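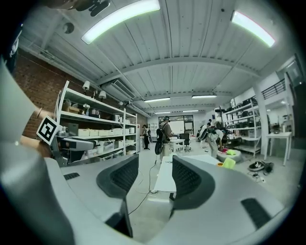

**Skerden settles its light bulb dispute, mostly**

The tenants of the Dudek building in Skerden will get dimmer switches after all, ending a quarrel that has outlasted two property managers and one marriage.

The lights in the shared workshops have had a single setting, full, since the place was refitted in January. Bookbinder Lucyna Zalewska called it "like working inside a refrigerator with the door open." Her neighbor Sherif Naciri, who repairs watches, wrote to the landlord asking for it to be brighter. Both letters were filed in the same folder and answered with the same form.

Four meetings followed. At the third, a lighting plan from the firm Losta was passed around and admired until someone noticed it showed a different building. Losta has since sent the right one, along with a second invoice.

Under the deal signed Thursday, each unit gets its own switch, and tenants will split the $800 cost of the wiring. The hallway stays as it is. Griet Kuipers, who manages the building, said she had no plans to revisit the hallway "in my lifetime or the hallway's."

Work starts on the ground floor and should take three days, during which the power will be off. Naciri has asked whether he might borrow a lamp. Zalewska says she is looking forward to it.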